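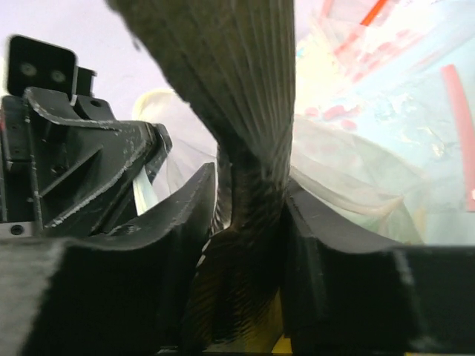
R. Bovetti

Textile Care and Household Linens
Course Handout 3: Ribbed and Pleated Fabrics

Revised 2/27/20

This handout accompanies the third unit of the course and should be read before the practical session in the Lindsay Room. Students are expected to bring it with them, together with their own notes on fiber content from the previous unit.

Terms used in this unit

Ridge. A raised line running along the length of the cloth. In corduroy the ridge is called a wale and is formed by cut pile. In pleated cloth it is formed by a fold. The two can look much alike in dark colors and must be told apart by touch and by examining the back of the cloth.

Fanning. The spreading of ridges where the cloth is broad and free to open. In the sample at the head of this handout, the ridges fan slightly toward the top and then draw together.

Pinch. The narrow point at which a hanging cloth is gathered or twisted. Cloth generally widens again below a pinch, and the folds there are fuller and more rounded.

Dark colors

Charcoal and dark brown are difficult to judge indoors. Under warm light the raised fibers may take on a golden-brown sheen while the folds next to them appear almost black. Students should not record a color from one position only. Turn the cloth, open the folds, and compare it with the Zelberg shade card under daylight before making an entry in the workbook.

Handling

Ribbed cloth should be lifted with the ridges running vertically. Support the lower portion with the free hand. A piece that has twisted on itself is to be laid flat and opened from the center outward. Do not pull from both ends, as this tightens the twist and may flatten the ridges at the pinch.

Pile fabrics are pressed from the back, over a thick towel or a needle board, with very little weight. Permanent pleats are not pressed across the fold under any circumstances.

Storage

Fold along the ridges wherever the shape of the article permits. Heavy pieces are rolled. Nothing is to be stacked on top of pile fabrics in the Mastitz cabinets, including other pile fabrics.

Preparation for the practical session

Read pages 1 through 9 of the course reader. Complete the sample sheet for cloths 656 and 828, giving the direction of the ridges, the construction (pile or fold), and the color as seen in two kinds of light. Sample sheets are collected at the start of the session. Late sheets will be accepted through the first week of March with a reduced mark.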